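Why Do We Sleep?

Have you ever tried to stay up all night? I have. I was nine, I had a flashlight and a giant bag of pretzels, and I was very sure I could do it. I woke up at breakfast time with a pretzel stuck to my cheek. Sleep won – it always does!

So what is sleep for? For a long time people thought your brain just switched off at night, like a lamp. Then scientists learned to measure the tiny electrical signals that brains make, and wow, were they surprised. A sleeping brain is busy all night long.

Let's start with the two main kinds of sleep. One is called REM, short for "rapid eye movement." Your eyes dart around under your closed eyelids (ask a grown-up if they've ever seen a baby do it, it looks pretty funny), and this is when you have your wildest dreams. Your arm and leg muscles go floppy too, so you mostly don't jump out of bed and run when a dream dinosaur is after you.

The other kind is called non-REM. It starts out light, when a creaky door could wake you, and goes down into deep sleep. Have you ever fallen asleep in the car and woken up in your own bed with no idea how you got there? You were probably in deep sleep. Your body does a lot of its growing and fixing then. Scraped knees, tired legs, all of that gets worked on.

Your brain is sorting, too. All day long you pile up new stuff – a spelling word, a joke, the way to the music room – and at night your brain goes back over it and makes the important bits stronger. That's why it helps to practice your piano piece and then go to bed. It can really feel easier the next day!

How does your body know when it's time? Deep in your brain there's a tiny clock that pays attention to light. When it gets dark, your brain makes something called melatonin (say it like this: mel-uh-TOE-nin), and you start to feel sleepy. Bright screens can mix the clock up, so I put my tablet in a drawer before I brush my teeth.

Your body cools down a little at night as well. A room that's a bit cool helps, and so does a bed that feels nice. I like a smooth sheet and one blanket I can kick off.
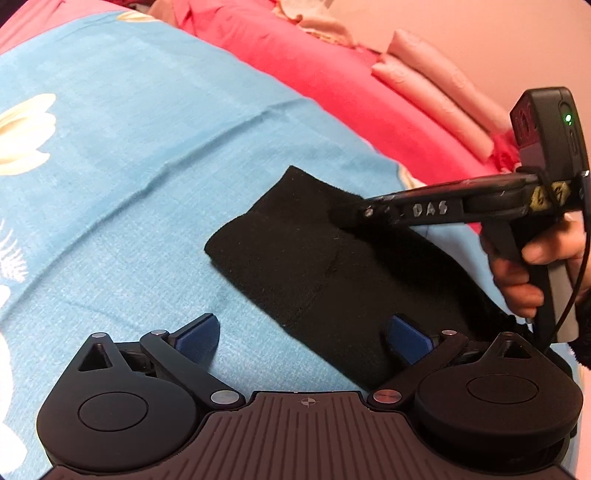
Grirar wrote in to ask whether animals dream too, and said the family cat twitches its paws when it naps. Great question! Cats have REM sleep just like us, so lots of scientists think they do dream, but a cat can't tell us what about. Horses can doze standing up, and dolphins rest one half of the brain at a time so they can keep coming up for air.

If you want to try something tonight, put a notebook by your pillow. When you wake up, write down your dream right away, before you even get up. Dreams fade fast, and mine are usually gone by the time I've found my socks.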